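El inventario de Guerra

Cuando murió el viejo Guerra, la ferretería pasó a Elias Khalaf con 2000 piezas de fontanería guardadas en botes de mermelada. Su cuñado, Fouad Srour, opinaba que aquello se vendía al peso. Elias opinaba que se clasificaba primero, y como la llave la tenía él, se clasificó.

Forró la mesa con papel marrón y la cuadriculó con cinta azul. Cada rectángulo, una familia. A las tes les tocó el lado derecho, por antigüedad.

- ¿Y esto dónde va? - preguntaba Fouad, con un racor en la mano.

- Donde sus parientes.

- No tiene parientes.

Elias le daba vueltas, buscaba el diámetro en el catálogo de Urkus, luego en el de Lesico, y acababa por dejarlo en el centro, junto a la línea, que era el sitio de los indecisos. 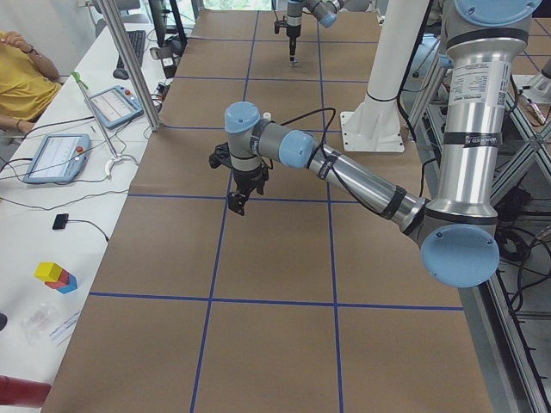
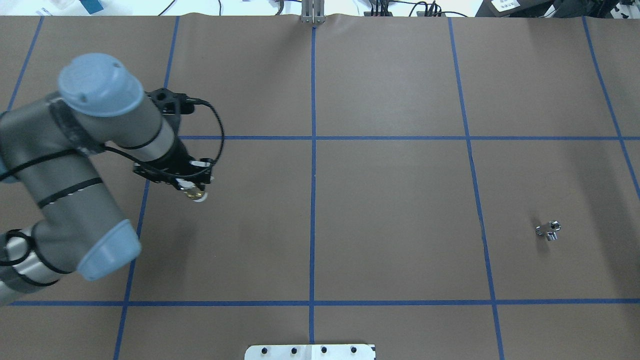
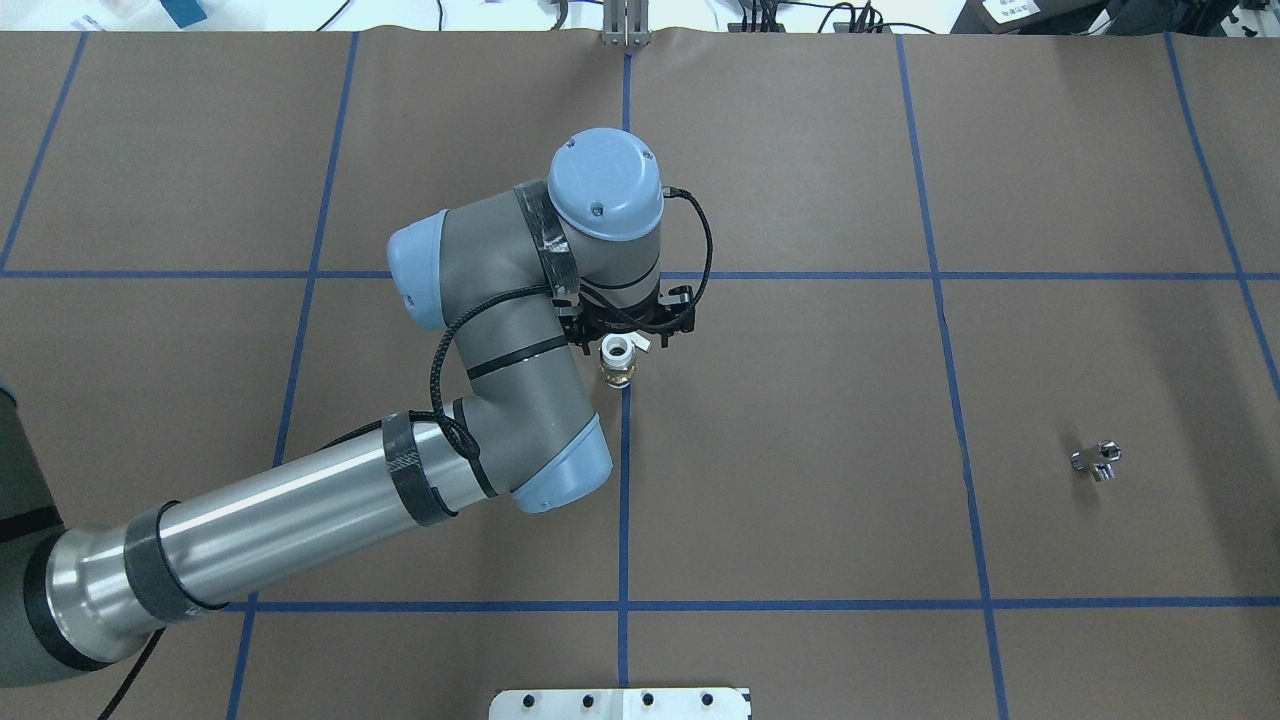 A la altura de la pieza 293 discutieron por el latón. Fouad sostenía que una rosca es una rosca. Elias le contestó que por pensar así se le había inundado el baño en septiembre, y estuvieron 11 minutos sin hablarse, un récord en la familia.

Después entró una señora a por una junta para un grifo Romus. Quedaban unas 40, según Elias, y todas en un bote.

- ¿En cuál? - preguntó Fouad.

Elias miró la estantería un buen rato y le pidió a la señora que volviera mañana.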